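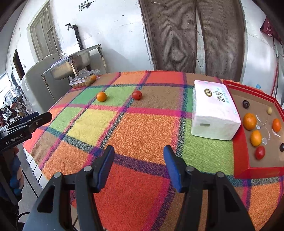
Oranges, tomatoes and plums on a table at the Flemgate community hall, where the weekly fruit share starts up again this month.

Flemgate fruit share returns with longer hours

Tue 9 January

The weekly fruit share at the Flemgate community hall is back after the holiday break, with doors open an hour later than last year and a new rule on how much each household can take home.

The share runs in the side room off the main hall. People bring fruit and vegetables they won't get through, and anyone who lives in the neighborhood can pick some up. There is no charge and no sign-up.

Raed Zein, who runs the share, said 457 households came at least once last year. Most of them live on the streets between the hall and the Boutros Street bus stop.

"We had weeks where the oranges were gone in the first half hour and people coming from work got nothing," Zein said. "The later hours should help with that, and so should the limit."

Under the new rule, each household can take up to 11 pieces of fruit per visit. Tomatoes count toward the total. Anything left in the last half hour can be taken freely.

Citrus makes up much of what comes in during the winter. Grerari, the produce store on the corner across from the hall, has agreed to send over fruit it can't sell by the end of the day. The store sent 26 boxes in the last month of the old year, mostly oranges, with smaller amounts of plums and tomatoes.

Sorting takes place on the tables before the doors open. Soft or split pieces go into the compost bin behind the building. The rest is set out in trays or left on the tablecloth for people to choose from.

Benjie Soriano has been helping with the sorting since last spring. He said plums need the most attention.

"One bad one in a tray and you lose the ones next to it," Soriano said. "Oranges you can leave alone for days."

The share is also asking for shallow trays and clean plastic containers with lids. Small fruit tends to roll off the tables when it is put out loose, Zein said, and there were not enough containers to go around in the fall. Glass jars cannot be accepted.

A grant of $1,000 from the Zirnmont Fund will pay for a second refrigerator, which should be in place by March. Until then, cut fruit and anything that has to be kept cold will be turned away at the door.

Donations can be left at the side entrance any weekday morning. Bags should be marked with the day they were packed.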